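# Review: the Havton pour-and-stack kit

*Pravesh Modise, 15/10/2025*

Havton sells this kit to people who want to know if a machine can do small kitchen and bench chores yet. You get clear plastic beakers, cups and measuring cylinders, plus a booklet with 14 tasks. I have used it since July with two arms, the Flirness and the older Samness.

Pouring is the first section. A person tips a cylinder into a beaker without thinking about it. A machine has to find the lip of one clear thing and bring it over the lip of another, on a white table, with glare everywhere.

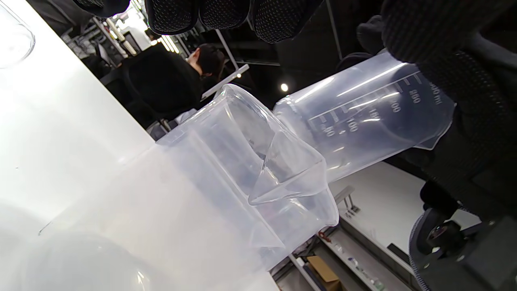 The Flirness got through the basic pour on most tries once I slowed it down. It still spills if the cylinder starts out more than half full. The Samness never passed, and I stopped after 20 attempts.

Stacking and unstacking cups is the second section, and I expected it to be easy. Nested cups stick together. Fingers feel that and give a small twist, but both arms just lifted the whole stack and carried on as if they had one cup.

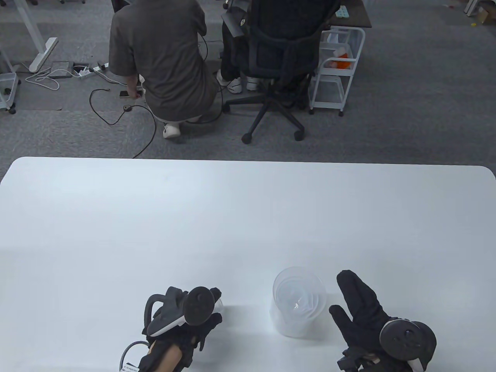

Huerta had the kit before me and disagrees on this point: the cups are too thin, they cling more than any cup in a real kitchen, and a machine that fails on them could still empty a dishwasher. I tried heavier cups from home after hearing that. The Flirness did better, but it still picked up 2 at once more often than I'd like.

The last section is clearing up, where everything gets lifted, turned and put back. It took the Flirness six minutes to clear a table I can clear in a few seconds. It also squeezed one pitcher hard enough to leave a crease.

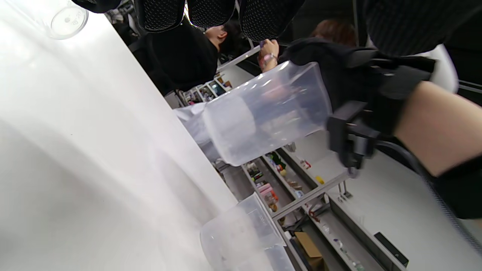
## Should you buy it?

Yes, if you already own an arm and want a fair test of it. The plastic scratches quickly, and Havton doesn't sell single replacement pieces. For chores at home or on a shop floor, I'd leave the arms alone for now and keep pouring by hand.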